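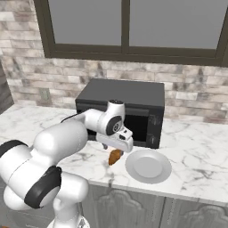
Benedicta Gbeho

Print | E-mail

Worktop

A worktop, also called a countertop, is a flat raised surface used for preparing food. It is usually fixed on top of base cupboards at standing height and runs along one or more walls of a kitchen. The word is also used for similar surfaces in shops, laboratories and utility rooms.

Materials

Common materials are timber, laminate, stone, steel and tile. Marble has long been favoured by pastry cooks, as it stays cool and dough can be rolled on it with little flour. It is softer than granite and is marked by lemon juice, vinegar and wine. Most marble worktops are sealed when fitted and sealed again later, in some houses every year.

Slabs are normally 3 cm thick. Longer runs are made from two or more pieces, with the joint filled in a matching colour. The Meller yard, which closed one December after a fire, cut single slabs up to 4 metres long and kept a pattern book of 154 edge shapes. Only 7 of these were sold in any number. The plainest, known as the Gough edge, is a square edge with the top corner slightly rounded.

Care

Marble is wiped with warm water and mild soap. Scouring powder dulls the polish. Oil stains can often be drawn out with a paste of baking soda left on overnight.

See also: Backsplash; Pastry board; Sink

Last changed 11th June

Print | E-mail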